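Drusetti Produce Boxes — Frequently Asked Questions

Ordering and your account

How do I start a box?
Pick a size, enter your delivery address and choose a start week. You will get a confirmation email with the cutoff time for your route. If the email doesn't show up within an hour, check your spam folder before you order again, or you may end up with two boxes.

What sizes are there?
Small, Regular and Family. The Small box suits one or two people who cook a few nights a week. Regular adds a second bag of greens and more fruit. Family is the Regular box with larger bags of potatoes, carrots and onions.

Can I choose what goes in?
You can list up to 2 items you never want to get, and we will replace them with something else of similar value. Beyond that the contents follow what the growers have that week. The list goes up on your account page the evening before packing.

How do I skip a week?
Log in, open Upcoming Deliveries and click Skip. You have until 6 p.m. on the day before packing. After that the box has been assigned and we can't take it back out of the route. You can skip as many weeks in a row as you like without closing the account.

Delivery

Where do you deliver?
All of Sesadthorpe inside the river road, plus the Park neighborhood as far as the school. If you are outside that area you can still order and collect from the Zosora storefront, 1217 Mill Street, side entrance. Pickup boxes are held until 7 p.m.

What time will my box come?
Routes run from early morning to noon. We can't give an exact time, but your stop usually falls in the same part of the morning each week. August is slower on account of the road closures downtown.

Do I have to be home?
No. Tell us where to leave the box — porch, side door, with a neighbor — and put any gate code in the delivery notes. Please leave a cooler out in hot weather if your box will sit for more than an hour.

Is there a delivery fee?
Delivery is free on orders over $50. Smaller orders pay a flat fee, shown at checkout before you confirm.

Storing what you get

Greens, herbs and anything with the tops still on should be unpacked the day they arrive. Cut the tops off carrots and beets and keep them in a separate bag, because the leaves pull water out of the root. Potatoes and onions both want a dark, dry place, but keep them apart from each other. Tomatoes can stay on the counter until they are fully ripe.
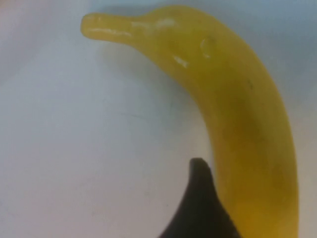 Why did my avocados arrive hard?
Avocados ripen after picking, and we pack them firm so they don't bruise on the truck. Leave them on the counter for a few days and check by pressing lightly near the stem. Once they give a little, move them to the refrigerator.

Should I wash everything right away?
Wash lettuce and spinach only if you can dry them well afterward. Berries and mushrooms should be washed right before you eat them. Root vegetables keep longer with some dirt on.

Problems and refunds

Something in my box was damaged. What do I do?
Write to us the same day with your order number and the name of the item. We credit the item to your account, and the credit comes off your next charge. You don't need to send anything back.

What happens to the empty boxes?
Fold them flat and leave them out on your next delivery day. We reuse them until they wear out. Ice packs can go back the same way.

Do credits expire?
Credits stay on an open account. If you close the account, you have 90 days to ask for the balance to be refunded to your card.

Who do I contact about a missed delivery?
Call the route desk before 3 p.m. and ask for Radu Bucur. After that, use the contact form and we will answer the next morning.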